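Prollwood Community Baking Club: your questions answered

We get lots of lovely messages before each new term, so we've put the most common questions in one place. Last updated September 2021. 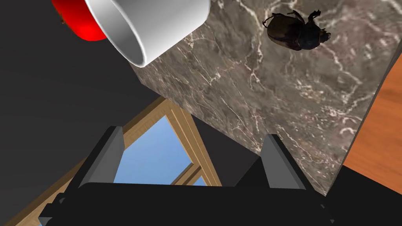 If you can't find what you need, drop Nouhaila Kettani a line through the contact form and she'll get back to you, usually the same evening.

Do I need any baking experience?

None at all! Plenty of our members had never made a loaf before their first session, and a few had never turned their oven on for anything but chips. We start with a plain white tin loaf, which is very forgiving, and go from there. If you already bake, you're just as welcome, and we may well ask you to show us something.

When and where do you meet?

Every other Tuesday in the kitchen at Purkillow Hall, from half past six until nine. The side door is the one to use, as the front is locked after six. There's free parking behind the hall, but it fills up quickly on choir nights.

How much does it cost?

Your first session is free. After that it's £3 a time, paid on the night in cash or by card. That covers flour, yeast, salt, butter and the ovens, plus as much tea as you can drink.

What should I bring?

An apron, a tea towel and something to carry your bread home in (a big paper bag is perfect, plastic makes the crust go soft). Long hair needs to be tied back. We have scales, tins and bowls, though if you have a favourite dough scraper do bring it along.

How many people come?

We have room for 24, and most evenings we're close to that. Please book so that we can weigh out enough flour.

Will we make sourdough?

Oh yes. Jerome Manalastas runs the sourdough evenings and his enthusiasm is catching! You'll get a spoonful of starter to take home, with a sheet on how to feed it. Bring a clean jar with a lid that sits loosely on top. A starter left in the fridge for a fortnight will look grey and smell sharp, but pour off the liquid, feed it twice and it nearly always perks up.

My dough is always too sticky. What am I doing wrong?

Probably nothing! Wet dough makes lovely open bread, and it does get easier to handle as you knead. Try leaving it in the bowl for twenty minutes before you start, then use damp hands and keep the extra flour on the shelf. If it's still a puddle after ten minutes of kneading, add a spoonful and carry on.

Can you cater for allergies?

We use wheat flour at every session and there's a lot of it in the air, so we can't offer a safe space for anyone with coeliac disease. We're really sorry about that. Nuts and sesame only come out on evenings marked on the programme. Vegan members can swap the butter for oil in nearly everything, just say when you book.

Can children come?

Over-tens are welcome with an adult. The December session is the family one, when we make plaited loaves and spiced buns, and younger children can join in too. It books up fast, so get in early.

Can I get the recipes afterwards?

Of course. Shaimaa Cherkaoui types them up and emails them round by the weekend, complete with everyone's scribbled changes. Her semolina flatbread is the one people ask for again and again, and it's wonderful warm with honey.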